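**Jasititz Print Prize goes to Graziella Melis for "Arthur, Sleeping"**

I've been sitting on this news since August and I'm so glad I can finally share it! I'm the person who runs the Jasititz Print Prize (I also answer the phone and hang the show), and this year's winner is the printmaker Graziella Melis, for a big, quiet woodcut called "Arthur, Sleeping."

Arthur is her uncle. She cut him life-size, dozing in a lawn chair with his shoes off, and I have walked past that print every morning for weeks without getting tired of it. The judges picked it from 302 entries, which is our biggest pile ever – last year we had 188 and I thought that was a lot of cardboard tubes.

Graziella wins a month at the Zistasow studios, with her own room, a key to the press shop and all the paper she can use. She'll also get a solo show in our front gallery next spring. When I called to tell her she was on a bus, and she made me say it twice.

"I nearly didn't send Arthur," she told me. "He's the first person I ever cut who wasn't posing. He woke up halfway through and asked what was for lunch, so the hands are from memory."

Graziella came to printmaking by way of sign painting, and she still does a few shop windows a year. She has shown in group exhibitions all over the region, and her series of small linocuts, "Usa," was named for the dog who turns up in every one of them. Eleven of those little prints will hang next to the winning piece, and yes, the dog is in the woodcut too. Look under the chair.

The judges also gave honorable mentions to two etchings and one very strange, very lovely screenprint on bed linen. All the shortlisted artists are in the show, 40 of them this time, with 66 works between them. Almost everything is for sale, and the price list is at the front desk.
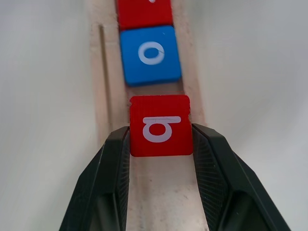 *Red tile with a white letter, held in a wooden channel.*

The Jasititz Print Prize exhibition is open now and runs until the end of next month, from 10 a.m. to 5 p.m. Entry is free. Graziella will give a talk in the gallery on closing night at 6:30 p.m., and she's bringing the original block along so people can see the cuts up close (please don't ink it, I've promised her). Seats go fast, so write to me if you want one.

For interviews, review visits or pictures of the winning work, get in touch with the Jasititz press desk. That's me again – I'm usually there by nine, and I'm happy to open early for anyone who wants the room to themselves.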